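Last updated: 7/7/23

Hi Urszula, hi everyone,

Thank you for writing all this up, and sorry it took me most of the week to sit down with it. I'll quote the part I'm answering so people who joined after the release can follow along.

Urszula Makowska wrote:
> I would like us to stop squashing every branch when we merge
> into Haltatlow. I spent a day hunting the date parsing bug and
> the trail ended at one giant commit, 358 changed lines, with
> the message "cleanup". If the small commits had been kept I
> could have bisected it before lunch.
> Can we at least talk about it?

Yes, let's talk about it! I was the one who pushed for squashing, back in November, so I feel I owe you a fair answer. At the time we had branches with 69 commits on them, half of those called "wip" or "try again", and reading the log was like going through somebody's kitchen drawer. Squashing made the log short and I was very happy with it for a while. 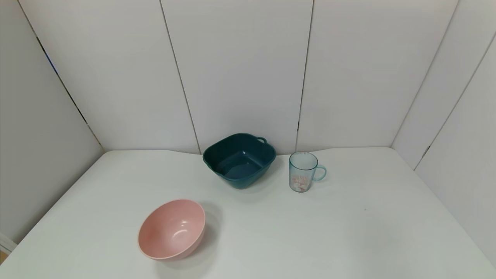

Pink bowl, teal basin, blue-tinted mug.

What I didn't think through is what happens on the long branches. A squash of three little commits is fine, you lose almost nothing. A squash of the whole Morer importer is another matter — we put the new parser, the renamed settings and a pile of whitespace changes into one lump, and then I approved it myself on a Thursday evening when I should have been cooking. So your lost day is partly my doing, and I'm sorry about that.

I'd like to try a middle road. If a branch has one purpose, squash it as we do now. If it has several, the author tidies it with an interactive rebase before asking for review, and we merge it with the commits kept. Each commit should build and pass the tests by itself, or bisect will just wander into the weeds. 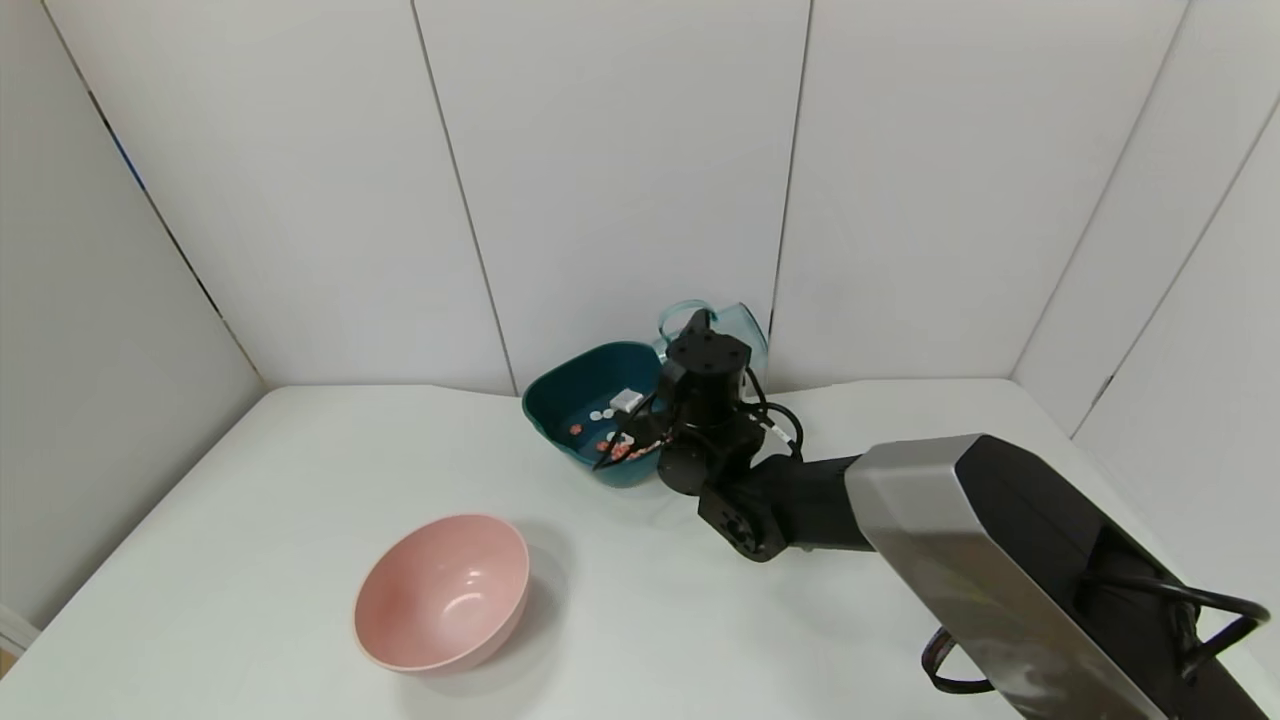
I know the rebase part makes some people nervous. I was nervous too, and I once wiped out an afternoon of work on Villo before I learned about the reflog. I'm glad to sit with anyone over a call and go through it slowly, as many times as you like. Please don't force-push to a branch someone else is working on without asking them first, and if you do get in a tangle, stop and write to the list before trying the next clever thing.

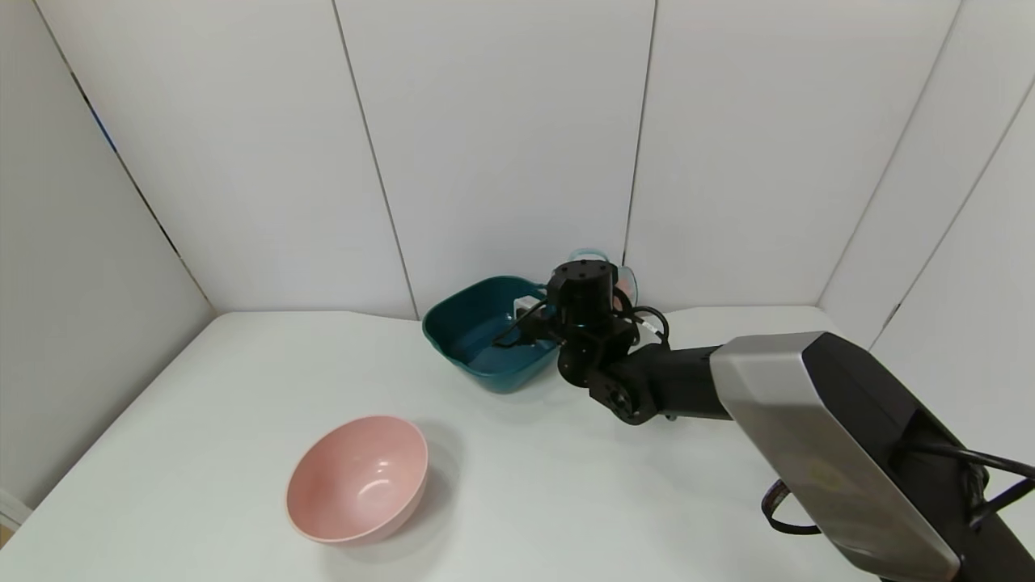 Commit size is the other half of it, and I don't want to set a hard limit. We tried 15 files on Nowicki and people just found ways around it. One commit should hold one thing, like the round pink bowl sitting there on the white tabletop, and if your message needs the word "and" twice it's probably time to split.

Could we run it this way until version 18 is out and then see how we feel? If there are no loud objections I'll change the contributing notes over the weekend.

Warmly,
Lorraine Tautahi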